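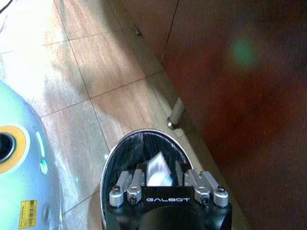 The bus to Furkow left at six in the morning and the woman was on it with one suitcase and her mother's clock wrapped in a towel. She had paid for two seats so the clock could ride next to her. The driver looked at the clock, looked at her tickets, and let her by.

It was a Wednesday. She had told the office in Nyarko that she had a dentist appointment, and then she had told them she had the flu, and by the time she got on the bus she could not remember which one they believed.

Her brother had called on Sunday night. He said the house was sold, the buyers wanted to be in before the end of December, and if she wanted anything she should come and get it. She said she already had the clock. He said he knew that. He had been looking for it for two years.

"You could have asked me," she said.

"I'm asking now," he said.

She slept through most of the flat country. When she woke up they were stopped at Drorneo, where the passengers got out to stretch and buy coffee from the counter by the gas pumps. She stayed in her seat. It was 90 miles from there to Furkow, and the road went up the whole way. She unwrapped a corner of the towel and looked at the hands. The clock had stopped at ten past four sometime before she was born, and her mother had never let anyone fix it.

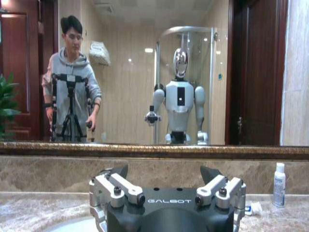
Her brother met the bus in their father's truck. He had gotten heavier and he had shaved off his beard. He took the suitcase and left the clock to her, and they drove to the house without the radio on.

Most of the furniture was gone. There were squares on the wallpaper where the pictures had been. He had put a folding table in the kitchen with 8 boxes under it, four marked with her initial and four with his. Hers were lighter. She didn't say anything about that.

"Soup?" he said.

"All right."

They ate standing up. He told her what the house had gone for and what her half came to after the roof loan. He had written it all out on the back of an envelope from the Zokeo Savings Bank. She read it twice and put it in her coat.

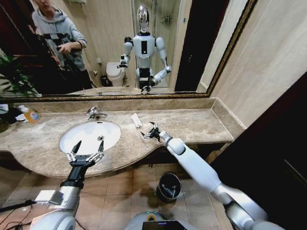 She spent that night at the motel on the county road, in room 627, though the building had only one floor. The bathroom was nicer than she expected for the price. It had a marble counter, beige with brown and cream veins running through it, and a big mirror above it in a thin gold frame. She stood the clock on the counter and washed her face. In the mirror the hands showed ten to eight, and she stood there with the water running and looked at that for a while.

Then she dried her hands and called her brother.

"Come get it in the morning," she said. "I want the truck for it."

"The truck doesn't run half the time."

"Neither does the clock."

He was quiet. She could hear him moving a box across the kitchen floor.

"What time?" he said.

"Before the bus," she said, and went to look for the towel.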